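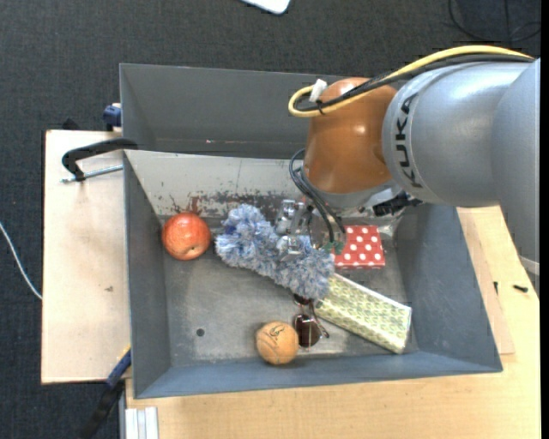 Friday, September 6, 2019

I promised a few of you I would write up how we planned the money for our picking bench, and then I let the whole summer go by. I'm sorry about that. Part of the delay was ordinary summer laziness (the porch, the tomatoes, you know how it goes) and part of it was that I wanted the last invoice in my hands before I said anything about what things cost. The last invoice came this week. So pour yourself something and settle in, I have a lot saved up.

For those who are new, I work at Jukodgate, which is a small outfit that sorts and repacks mixed household goods for other people to sell. Toys, cleaning things, fruit for the gift baskets, sunglasses, boxes of everything. For a couple of years we had been talking about whether a robot arm could pull single items out of a bin of mixed stuff, and this spring we stopped talking and I was handed the job of working out a budget. I had never budgeted for a robot in my life. I had budgeted for shelving and a forklift and one very disappointing label printer, and I figured some of that would carry over. Some of it did!

The arm was the easy line. We found one secondhand through a dealer, the price was the price, and everybody who signs things had already made their peace with it before I even opened my spreadsheet. I'm going to leave that number out, partly out of politeness to the dealer and partly since it wouldn't help you much. Your arm will be a different arm. What I want to talk about is everything else, all the lines that sit underneath the arm in the spreadsheet, where I went wrong in June and had to go back with my hat in my hands.

My first version of the budget had the arm, the gripper, the computer, and a line I had labeled "bits." I put 300 dollars against bits. I remember feeling generous when I typed it.

Let me tell you what is in bits. Clamps are in bits. Hoses and fittings are in bits, and ties to keep the hoses from wandering into the way, and then more ties when you move everything. The bin is in bits, and whatever you use to keep the bin from sliding, and the table it sits on if you don't have a table already. Screws. Extra screws for the ones that roll off to wherever screws go. Short lengths of cable, long lengths of cable, and the length in between that you never have. Metal profile for building little stands and brackets. Then there are the objects themselves, the things you want the arm to pick up, which I had not thought of as a purchase at all. I'll come back to those, they turned out to be my favorite part.

When I went looking for help with the rest I got quotes from two places. Carkus does complete benches, where you tell them what you want to pick and they send you a frame, a bin mount, the hose kit and the hardware, all drawn up nicely with a parts list. Their quote for everything apart from the arm, gripper and computer came to 2,131 dollars. Effiong will sell you the same sort of parts out of a catalog and leave you to put them together yourself. I made up a list, sat on the phone with them for most of an afternoon, crossed off the things we had in the back already, and ended up at 1,686.

I went with Effiong, and I want to be fair about it. The Carkus drawing was lovely and I still have it pinned up over my desk. If you have a deadline, or if the person putting your bench together also has to run a packing line, I would think hard about paying the difference. We had time and we had people who like to tinker, and I wanted us to learn where everything went so we could move it later. We have moved it, too, more often than I would have believed. A metal bin clamped to a wooden table is not an elegant piece of equipment, but I can shift it over a hand's width before lunch and shift it back after, and I don't have to ask permission from a drawing.

On clamps, please buy more than you think. I bought what the list said and then we spent a whole day borrowing from the woodworking corner, which made us unpopular. Clamps are cheap compared to nearly everything else on the bench and they let you change your mind. I now have a line for clamps all by itself, and I'd put it in the first draft if I were starting over.

The bin is where I tried to be fancy. I had priced a brand new one, smooth and shiny, and then somebody (all right, it was our warehouse lead) asked what our bins looked like out on the floor. Well, they look like they've been used. They're scratched and scuffed and there's rust in the seams of the older ones. If the arm is going to work in our bins it had better practice in that kind of bin, so the shiny one came off the list. I was a little sad about it for a day. Sloped sides are worth having, by the way, if you get to choose. Things tend to end up toward the middle where they're easier to get at, though not always, and an apple will go wherever an apple wants.

The gripper came from Prenico, and there I did spend properly. My advice, for whatever a beginner's advice is worth, is to leave the gripper line alone when you're hunting for savings. I did try. I had a cheaper one in the spreadsheet for most of a month and kept telling myself we would upgrade later, and what I had forgotten was that the mounting flange, the hoses and the fittings all follow from which gripper you pick. Changing it later would have meant buying a fair number of bits twice. Prenico were patient with me on the phone and sent a list of what we'd need to connect it, and I copied that list straight into the budget. Ask for that list before you order. It should arrive with the quote, and if it doesn't, ask again.

Now, the objects. You can spend real money on sets of test objects, and there are good reasons to if you're comparing your results with other people's. We aren't. We just needed a bin full of the kinds of things we see, so I took a shopping basket and some petty cash and had one of the nicest mornings of my working year. A fluffy blue and white duster. A baseball, which came from home and was well loved before it got here. Sunglasses, boxes with patterns on them, things in clear plastic packaging that crinkle and catch the light. An apple from my lunch. I tried to think like the person who unpacks our worst pallets, and I bought one of anything that made me wince.

The duster has taught me the most about budgeting, if that makes sense. When I wrote the plan I was thinking about hard things with sides. A box has sides. You can look at a box and have a pretty good idea where you'd take hold of it, and you can find a gripper person who'll happily agree with you. A duster is mostly fluff, and it lies across its neighbors, and the hours you spend on a thing like that come out of somewhere. I hadn't put hours in the budget at all. I had money down one side and a delivery date down the other and nothing for the long stretch in between where people stand around a bin, think, move a clamp and try again. Those hours belong to people who have other jobs. If I could send one note back to myself in June it would be to write them down and have them approved along with everything else.

Two more lines and then I'll let you go. The first is spares. Sunglasses get sat on and boxes get crushed at the corners, and fruit has to be replaced whether you've used it or not. I set aside a small amount each month for the shopping basket and I guard it fiercely. The second is cable. I thought I had cable covered and I was wrong in every direction. Walk the whole route from the arm to wherever your computer lives, across the carpet and around the desk leg, with a piece of string, before you order. Then add some for the day somebody decides the computer should live on the other side of the room. We had that day in July.

I've redone the spreadsheet as a blank one, with all the lines broken out and "bits" banished forever, and I'm glad to send it to anyone who writes and asks. It's a plain thing with no formulas worth bragging about. There's a second tab where I keep a list of what we've run out of and when, and right now it says ties, the small green fittings, and apples. I'm going to the store on Monday.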